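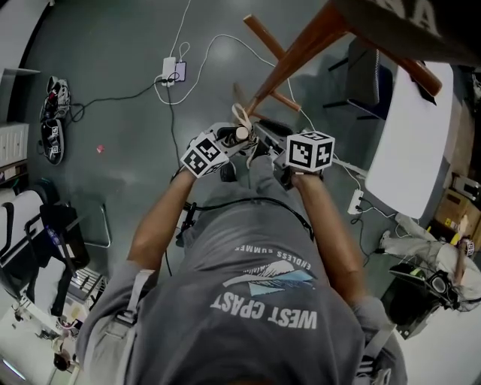
灰色の床の上の作業。ひもの輪がついた、クリーム色の小さな筒形の物。

床とコードの片づけ 十二月の記録

ウバルド・パガーノと申します。Harntonにある小さな仕事部屋を、毎年十二月に片づけて、このページに記録しています。日本語は勉強中ですので、変な言い方がありましたらお許しください。部屋の広さは変わりませんが、物は毎年ふえます。今年は床から始めました。

ほかの月の写真は、まだ整理が終わっていませんので、今は文章だけを先に載せておきます。

床について
色は暗い灰色で、少し緑が入っているように見えます。この色の床は、白い糸くずや紙の切れはしがよく目立ちます。そのかわり、小さい白い物を落としたとき、すぐに見つけることができます。私は前の部屋の茶色い床より、こちらのほうが好きです。

電源タップについて
白いタップが二つ、床に置いてあります。一つには白いアダプターと、うす紫色の小さな機器がささっています。もう一つは机の下のほうにあります。細い白と黒のコードが輪になって広がりますので、私は片づけのとき、まずコードを一本ずつ指でたどります。急いで引っぱると、別のコードまでいっしょに動いてしまいます。

いすについて
木のいすは、脚が赤みのある茶色で、座るところは暗い色の布か革のような張りです。事務用のいすは脚が黒く、背もたれは紺に近い暗い青です。二つは高さも形もちがいますが、白い机のそばに並べて使っています。木のいすは軽いので、床をふくときは先に廊下へ出します。事務用のほうは最後に動かします。

ひものついた小さい物について
こういう小さい物は、箱の底に入れると次の年まで出てきません。白いひもは輪になっていますから、かべのフックにかけることもできます。今年はMuvleyという店で、4個入りのフックを買いました。一袋2482円でした。少し高いと思いましたが、はがすときに跡が残らないそうです。

箱とラベルについて
箱はSkostonのふたつきの物を使っています。一つ1433円で、去年と同じ大きさです。ラベルには「コード 短い」「コード 長い」「何のコードか不明」と書きました。最後の箱がいちばん重いです。

作業の時間
朝の9時に始めて、昼ごはんの前に床の部分を終わらせる予定を立てました。机の上と引き出しは、また別の日にします。机の引き出しには古いGalliのカタログがたくさんありますので、読み始めないように気をつけます。

コードのよい束ね方をご存じの方は、ページの下の連絡先から教えてください。面ファスナーのテープと、紙を巻いた針金と、どちらがよいか、まだ決めていません。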